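4. Getting the Arruda ready for home recording

Right, you've got the box open, you've read the bit about not plugging it in backwards, and now you want to make some noise. I wrote this section with bands like ours in mind: four people, one spare room, no money for a proper studio. If you already record for a living you can skip to section 5, although I'd still look at the note on headphones.

Before you start you'll need the Arruda itself, its own power supply, one microphone cable per person, and the USB lead with the grey collar. Any old lead will charge a phone, but I lost an entire evening to a cheap one that carried power and no sound.

1. Switch off your speakers, or turn them all the way down.

2. Connect the power supply and wait for the front light to go from red to green. Mine takes 9 seconds. If it stays red, pull the plug, count to 30 and try again.

3. Plug the USB lead into the computer directly. Please don't use a hub! Killian Baudry swears by his, and Killian's takes are full of clicks.

4. Open Plallia (the free mixing program that comes on the card) and choose Arruda from the Sound menu. If it isn't listed, close Plallia, unplug the lead, plug it back in and open the program again. In that order.

5. Set the buffer to the second-lowest value. The lowest one looks tempting, but on my old laptop it made the vocals crackle.

CAUTION: Never press the 48V button while a ribbon microphone is connected. Most modern ones shrug it off. Solène Bodin's was her grandfather's and it did not.

6. Plug in your first microphone and sing, play or hit things at the loudest level you plan to use. People always check quietly and then go mad in the chorus, so do the chorus now.

7. Turn the gain knob up slowly until the meter just tips into yellow, then back it off a touch. Leave it there. Repeat for each channel.
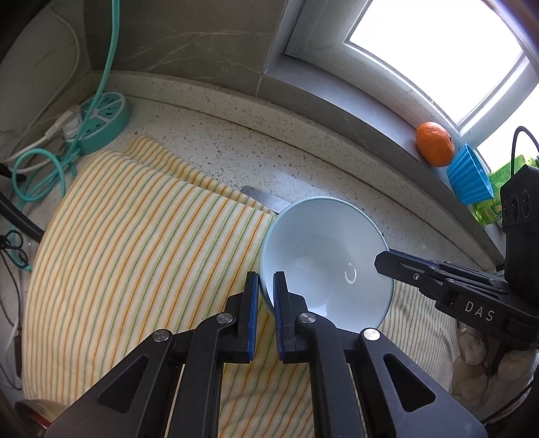 Once all the channels are set, save the whole lot as a preset. Hold the Store button until it blinks, turn the big dial to an empty slot and press Store again. We use slot 28 for the full band and slot 30 for just voice and guitar, mainly so that I don't wipe the wrong one by accident (I have, twice, and Zanele Mofokeng still brings it up).

Note on headphones: the two sockets on the front share one volume knob. Drummers want it loud and singers don't, so if you have both in the room, get a little headphone splitter with separate controls. We use an Astico one we found second-hand and it's been fine.

8. Put on the headphones and press Monitor. You should hear yourself straight away. If there's an echo, you're hearing Plallia as well as the box, so click the small speaker symbol on the track to mute it.

9. Record a minute of anything. Play it back through the speakers, bringing the volume up from nothing.

If you get a hum at this point, try running everything from the same wall socket. That cured ours. If it doesn't cure yours, unplug the cables one at a time until the hum goes, and you've found the culprit.

Error 921 means the box and Plallia disagree about sample rate. Set both to 48 and it clears. It came up constantly with the version from September 2018, and much less with the one after.

10. When you've finished, close Plallia first, then turn the speakers down, then switch off the Arruda. Doing it the other way round gives you a thump that your neighbours will hear.

Recording several takes of the same song is covered in section 5, along with how to join the good bits together.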